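Household Chores Readiness Checklist — Garment Folding, Bedroom Station
Zamthorpe site, checked 21 August 2022
Inspector: Adesuwa Tijani
Applies to: paired two-finger grippers, hand-held, and the Promard arm they are meant to feed
Ratings used: Pass / Pass with comment / Fail / Not checked

The question this sheet is meant to answer is the one on the front of the Skolludum plan: can the folding job be handed to a machine in an ordinary bedroom, with the furniture left where the household has it. Kitchen and workshop sheets are separate. Comments are mine unless marked.

SECTION A — WORK AREA

A1. Work surface at a usable height, reachable by both grippers.
Pass with comment. The surface is the bed. A person leans over it without thinking. The Promard base does not go under a bed rail and would have to stand at the side, so the far half is out of reach for it. Same comment as at the last visit.

A2. Surface firm enough to fold on.
Fail. A mattress gives when pressed. Fingertip height set on the bench is wrong by the time the tips touch cloth. Hand operators correct for this by feel. The arm needs a force reading at the fingertip and does not have one yet.

A3. Surface clear of other textiles.
Fail for the machine, pass for a person. The garment is laid straight on the bedding, so a pinch that goes too deep takes the blanket up as well. I would not ask the household to strip the bed first. If the bed has to be stripped before a machine can fold one garment, the chore has got longer.

A4. Background easy to tell from the garment.
Pass with comment. Dark red on bright pink is close enough in colour to be a fair test. The printed pattern does more harm than the colour. Hallgrímsson's edge finder likes a plain background and tends to draw outlines round anything printed with a strong border.
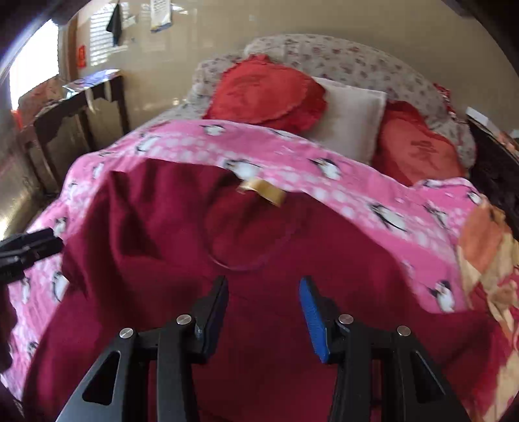 A5. Lighting even across the work area.
Fail. Daylight comes from one side and the wall is glossy, so there are bright streaks next to the window and dark creases in the cloth. A crease in shadow and a real edge give much the same reading. Drawing a curtain may help. Repeat in September when the light is lower.

A6. Walkways and cables.
Pass with comment. There is a socket low on the wall with a plug in it, and a cord by the table. Fine for hand work. The route needs looking at again before anything on wheels comes in.

SECTION B — GRIPPERS

B1. Pivot pins seated, no play in the linkages.
Pass. Checked by hand on both units before starting.

B2. Finger pads clean and fully stuck down.
Pass with comment. Wipe between garments. Fleece sheds, and fluff on the pad lowers the grip well before anyone notices. Pads were last changed at 3,777 closures, which is later than I would like. Limit it to 2,000 for cloth work and write the number on the log sheet.

B3. Fingers open and close freely over the full travel.
Pass.

B4. Operator's hand kept behind the linkages when closing.
Pass. Reminder given anyway — the gaps in the side arms are wide enough for a fingertip.

SECTION C — THE TASK

C1. Garment can be picked up at one layer only.
Fail. This is the main finding again. Thin cotton is fairly good now. Thick cloth with a lining is poor: the tips take either the top layer alone or everything down to the blanket. Of 132 single-layer attempts in the Skolludum log on thick garments, 26 are marked clean. A tired ten-year-old would beat that.

C2. Neckline, sleeves and hem identified before the first fold.
Fail for the machine. A label is a good landmark when it is sticking out and useless when it is tucked in. Software currently treats any small pale patch as a possible label. Please do not fix this by asking people to lay the garment out label up. 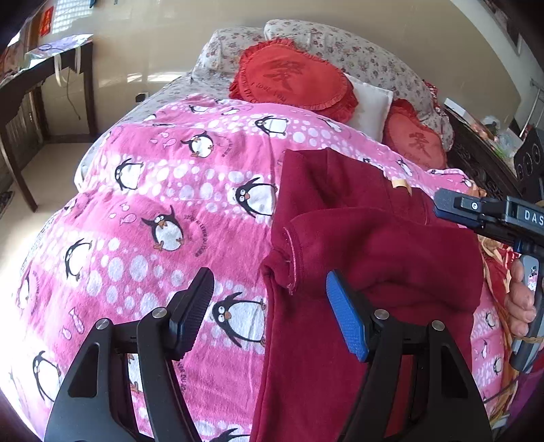

Item C2: dark red garment with folded section across the middle and pale tag showing, both grippers at the bed.

C3. Two grippers can work on one garment without clashing.
Pass with comment. With a person on the handles, yes. Under program control the two paths are still planned one after the other, and the second waits for the first to stop. It is safe and very slow.

C4. Folded result acceptable to the household.
Not checked. No agreed standard. I asked for one in the last report. "Goes in the drawer" would do.

C5. Garment not marked or pulled.
Not checked. Look at the seams with the garment turned inside out, in good light. Textured pads can catch loose threads on knitted cloth and I want this done properly.

SECTION D — OVERALL

Hand-held use: fit to continue. No stop items.

Unattended machine folding on a bed: not ready. A2, C1 and C2 each rule it out alone. I would put plain towels on a table within reach, and thick garments on soft bedding a long way behind. The shop-floor sheet for the same grippers (cartons, trays, bagged parts) reads much better, and people should stop quoting that one when they are asked about bedrooms.

Actions
1. Pad change limit to 2,000 closures, log sheet amended. Tijani.
2. Fingertip force reading on the Promard arm. Zamthorpe workshop.
3. Edge finder to be tried on printed bedding, results sent whatever they are. Hallgrímsson.
4. Repeat A5 in September, curtain open and curtain drawn.
5. Written folding standard — outstanding from last time.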